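Birenum Still Life Lighting Notes, version 5

About this collection

Birenum is a small set of lighting notes for people who photograph objects on a table at home. It has 114 text files. Every file describes one setup: where the lamp stands, what kind of cloth or paper is behind the object, and which shutter speed was used. The photographs themselves are kept in a separate archive called Clusetti.

How the notes were written

All setups were made in a rented room in Bremby between March and May. The window was covered, so the only light came from one lamp with a 60 watt bulb and one white card. For 16 of the setups the card was replaced by a mirror, and these files have the word "mirror" in the name.

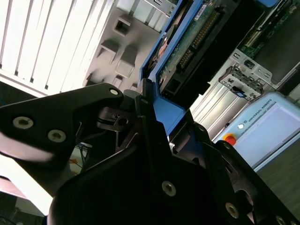

Blue drive caddy and black gripper, close view.

Fields

Each file has the same fields in the same order: title, lamp height, lamp side, background, aperture, shutter, remarks. Heights are in centimeters. Lamp side is written as seen from the camera. If a field is empty, the value was not written down on that day, please do not read it as zero.

Known problems

Shutter speeds in the folder "glass" were copied by hand and may contain errors. The background called Le Goff gray is a paint name from a local shop, and it looks a little warmer than neutral gray.

Use

You may copy and change the notes for any purpose. If you find a mistake, please send the file name together with the correction.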